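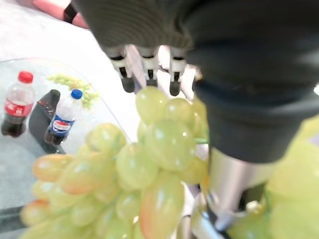 Adjunto 1: fruta, con guante oscuro de punto encima

Incidencia: cámara 2 no mantiene humedad, alarma intermitente
Sitio: almacén Evundale
Equipo: humidificador Draltau, alimentación 220 V
Abre: Cornel Enache
Prioridad: alta (pedida media, la subo yo)
Estado: cerrada, con seguimiento

Lunes, 7:10
Llego y la alarma sonando. Consigna 86 % de humedad, el panel marca bastante menos. Temperatura bien, 4 grados clavados. Silencio alarma. A los diez minutos otra vez. Apunto y sigo, que hay camión en el muelle.

7:50
Reinicio desde el panel. Arranca, hace ruido de bomba, echa niebla un rato y se para. Sin código de error. La luz verde fija todo el tiempo, o sea que según él todo perfecto.

8:15
Llamo a Rovwood (mantenimiento). Me piden nº de contrato, versión del firmware y foto de la placa. La placa está detrás, pegada a la pared, no se llega ni con el móvil. Les digo que lo miren ellos en su ficha, que lo instalaron ellos.

8:40
Respuesta de Rovwood:
"Buenos días, comprueben que la puerta de la cámara cierra correctamente y que el depósito tiene agua."
Puerta cierra. Depósito lleno. Burlete cambiado en enero, está nuevo.

9:30
Mido tensión en el enchufe: 220, sin caídas mientras arranca la bomba. Descarto eléctrico por ahora. Cambio el equipo a la otra toma por si acaso, igual.

10:05
Filtro de entrada de agua: sucio pero pasa agua. Limpiado y montado. Mejora un poco, media hora o así, y vuelta a bajar. Boquillas: dos medio tapadas de cal. Vinagre, aguja, aclarar. Las otras salen bien.

11:20
Sigue. Ahora sospecho de la sonda. Meto el higrómetro de mano al lado de la sonda y dejo estabilizar. El de mano y el panel no coinciden ni de lejos. Pongo el de mano en la estantería del fondo y allí da lo que tiene que dar. Osea que la humedad puede que esté bien y lo que está mal es la lectura.

11:35
Pregunta a Rovwood: ¿se puede calibrar la sonda desde el panel? El menú pide clave y no la tengo.

12:50
Sin respuesta. Rellamo. "El técnico está comiendo".

13:40
Llama el técnico. Que la sonda no se calibra en este modelo, se cambia. Y que mire antes el conector, que en esa serie entra condensación. Lo abro: verde por dentro, un pin comido. Ahí está. Mando foto por correo.

14:15
Limpio contactos, spray, vuelvo a enchufar. Lectura sube sola en el panel hasta casi la consigna. Alarma callada. Apaño provisional, el pin no va a durar.

15:00
Pido sonda nueva con conector a Vukčević, Rovwood no tiene en almacén. Plazo según ellos: 4 días. Pido 2, una se queda de repuesto en el cajón del taller, el de abajo, NO en la oficina que luego no aparece.

16:30
Revisión antes de irme. Estable. Producto de la cámara 2 revisado por encima: alguna caja con piel algo floja cerca del evaporador, apartada para salir primero. El resto bien.

Pendiente:
- cambiar sonda cuando llegue, grasa dieléctrica en el conector
- clave del menú de servicio, pedirla otra vez por escrito
- separar el humidificador de la pared para poder leer la placa de una vez
- descalcificar boquillas, meterlo en la revisión mensual
- la cámara 1 lleva el mismo conector, mirarlo tamibén

Nota de cierre (Cornel): sonda recibida y montada, lectura igual que el higrómetro de mano. Sin alarmas desde el cambio. La clave sigue sin llegar, abro ticket aparte.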